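Applications close 12/02/2024

## Weekend Shop Assistant, Rozīte Toys and Games

Rozīte is a small toy and game store on the main street in Plisten. We are hiring one person for weekends, starting in January.

The work is ordinary retail. You will open the store, run the register, restock shelves, gift wrap, and answer the phone. Deliveries come in through the back and have to be carried up 4 steps, so you should be able to lift a full carton. There is also a repair shelf, where customers leave board games with missing parts, and you would keep the tags and the pickup list in order.

**Hours and pay**

- 2 shifts a week, closed for lunch
- Paid training at our Imholm store before you start
- $600 every two weeks
- Staff discount after the first month

You need to be 18 or older. Store experience is useful but we have hired people without it. We do ask that you can explain the rules of a game to a family that is in a hurry. Parking is behind the bank. The bus from Wuvberg stops across the street, but the first one gets in after opening, so check the times before you apply. 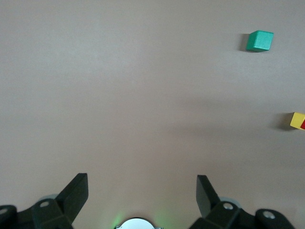 Povilas Siliņa asks whether the lunch closing is paid. He worked a season at the Imholm store and it wasn't then. It is now, at both stores, and it is already counted in the figure above.

To apply, bring a resume to the register or mail it to Rozīte, 34 Main Street, Plisten. Put your phone number on the first page. We will call everyone we want to meet within a week of the closing date.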